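Zero Is a Place You Have to Go Back To

I look after a two-armed kitchen cell called Grostik, in the back half of a building in Fullby. I have opinions about calibration, and my family has asked me to put them somewhere else.

The fashionable view is that a robot cell is a software problem. You train something, you load it, the arms go to work, and the person with the hex keys can be let go. I held this view myself for 11 days. Then the left arm started setting things down slightly below the counter, or trying to, and I have been a calibration bore ever since.

Setting up a cell like ours is mostly a matter of agreeing on where things are. The arms have an opinion, the cameras have another, and the counter, being a counter, has the only one that counts. Our first job every morning is to get the three to match. We touch each gripper to a fixed point, read off the error, and argue with it. If the error is over 2 millimeters we start again. If it's under, we write it down and pretend we were never worried.

At Carnegie, our other site, they skipped this for most of January because the numbers had been good. I don't want to gloat. I will say that their log for the month contains 107 faults, and that four of us drove over to help, and that I brought my own hex keys.

The simulator doesn't get you out of it

The standard reply is that you can do all your setup in simulation now. We have a simulated kitchen and I'm fond of it. It has a counter, a dish rack, a microwave and two kitchen scales, and I can move any of them without lifting anything. When I want to know if an open gripper will clear a plate, I try it there first.

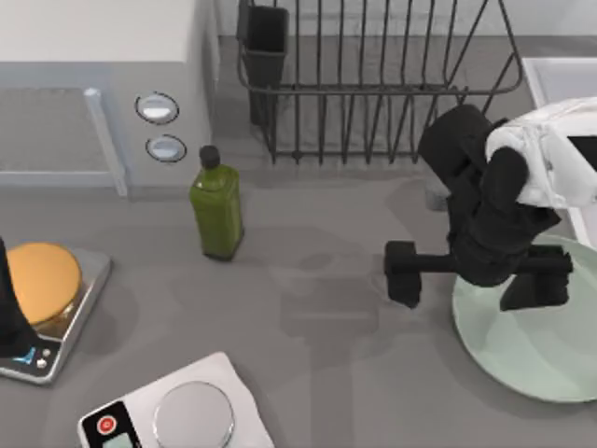 What the render leaves out

Our simulated counter is perfectly flat. The real one has a dip near the sink that you could lose a pea in. Simulated bolts stay tight. The real ones back out a little every week, and the one at the shoulder does it faster when the heating is on.

So the simulator tells me that a reach is possible for an arm in perfect health, bolted to a perfect floor. I'm grateful for the information. A travel brochure is useful too, but I wouldn't use one to fix the plumbing.

The trouble comes when the render becomes the thing people maintain. I've watched a team spend a whole afternoon adjusting a simulated shadow while the real gripper pads were worn smooth as soap. The pads cost less than lunch. Changing them takes two screws and a certain amount of swearing, and it fixed more dropped plates than the previous software update did.

Hikthorpe, the planning tool we run on top of all this, has a green light that comes on when the cell is ready. It checks that the arms are powered and the network is up. It doesn't check the pads, the bolts or the dip by the sink - it would be green in an earthquake. I've asked for it to be renamed "plugged in" and the request is still open.

My proposal is modest. Put the calibration log on the wall where visitors can see it, next to the screen with the nice render. Give the maintenance hour a slot on the schedule that a demo can't eat. Buy spare pads before you need them, and keep them in a drawer with a label, and don't let anyone from Carnegie know which drawer.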